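Contesting the Gullbridge ticket, part 2

The hearing notice came 15 days after I mailed the not guilty plea. The fine on the citation is $178. If I lose, court costs go on top, and the clerk would not give me a figure over the phone.

The charge is failure to obey a posted turn restriction. My defense rests on the sign. The town code says a sign of this type must be visible to a driver from 60 feet. I measured from the curb line with a tape, and a utility box blocks the view until well inside that distance.

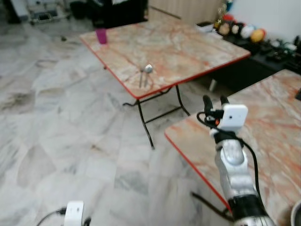

Photo: Blažena Rusnák

I asked Vojtěch Jelínek, who practiced traffic law in the county until March, whether the measurement would be admitted. His answer was that I can testify to what I measured myself, but I should bring the tape, the notes and printed pictures of the sign. Pictures on a phone may be refused. He also told me to request the officer's notes in writing, with a copy to the prosecutor.

The request went out 1/25/25 by certified mail. No reply yet. A lawyer quoted me $400 for one appearance, so I am going alone. If the notes do not arrive before the hearing, I will ask for a continuance at the start, before any testimony is taken.

Filed under: courts, driving
2 comments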